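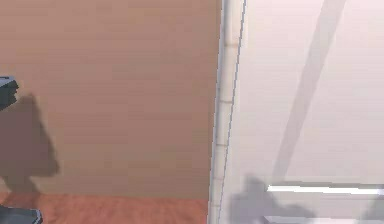
*Figure 7.1. The simulated room, with the gripper at far left and its shadow on the brown wall.*

# Chapter 7: Build the Room First

By now you have a pile of printed parts, a gripper that opens and closes when you ask it to, and (if you followed Chapter 6) a power supply bolted down somewhere your cat can't reach. You probably want to plug it all together and watch it grab something. I did too, and I cracked two fingers on my first arm that way. So this chapter happens on the computer, and the real arm stays switched off until Chapter 8.

What we're making is a rough copy of the place where your arm is going to live. Mine is Moya, the arm I've been dragging through this whole book, and she started out in my garage before I moved her to the shared shop at Ketadlow. I'll use her model all the way through. If yours has different joints or a different gripper, load your own file and keep going – the steps are the same.

## What you'll need

- The Zindiline simulator, set up the way we did it in Chapter 2
- Your arm file from Chapter 5, with the gripper attached
- A tape measure
- A free evening

That last one is serious. The first time I did this I figured it would take 60 minutes, and I was still nudging walls after midnight.

## Start with walls

People love to start with the fun stuff, like the blocks and cups and little bins. Please start with the walls! An arm with any kind of reach will find a wall long before it finds a cup, and you'd like it to do that in software.

Go look at Figure 7.1 again. It's a pretty plain place: a big brown wall, a strip of orange-red floor, a tall white post in the middle and a pale wall on the other side of it. No pretty textures. I'm all for picking colors that don't match anything in your house, by the way. When two surfaces meet and they're both beige, you can stare at the screen for ages without noticing that one of them is poking through the other. Brown against orange-red, you'll notice.

The post leans a little in the view, too. A lean on your screen can come from the view or from the part itself, so check the numbers before you "fix" anything. I once straightened a perfectly straight post and then spent a whole Saturday chasing the mess I'd made.

## Leave the shadows on

My friend Damian Trummer, who got me into this hobby, runs his sims with the shadows turned off to save time. We argue about it constantly. I keep mine on, even soft blurry ones like the shape on the brown wall in the figure, and I've got two reasons. A shadow gives you a feel for how close a part is to a surface, and if you ever add a camera to your build (Chapter 11), the camera is going to see shadows whether you planned for them or not. Might as well get used to them now.

If your computer starts to wheeze, drop the shadow quality before you drop the shadows altogether. Mine runs fine on an old Zodthorpe desktop with the setting at 8.

## Your first measurement

Okay, tape measure time. Stand where the base of your arm will go and measure to the nearest wall, in millimeters. Moya's number is 494. Write yours on a piece of masking tape and stick it to the bench, then open a new scene file and type it in as the distance to your first wall.

Save the file, load the arm and take a look before moving anything. We'll set the joint limits next, in Section 7.1.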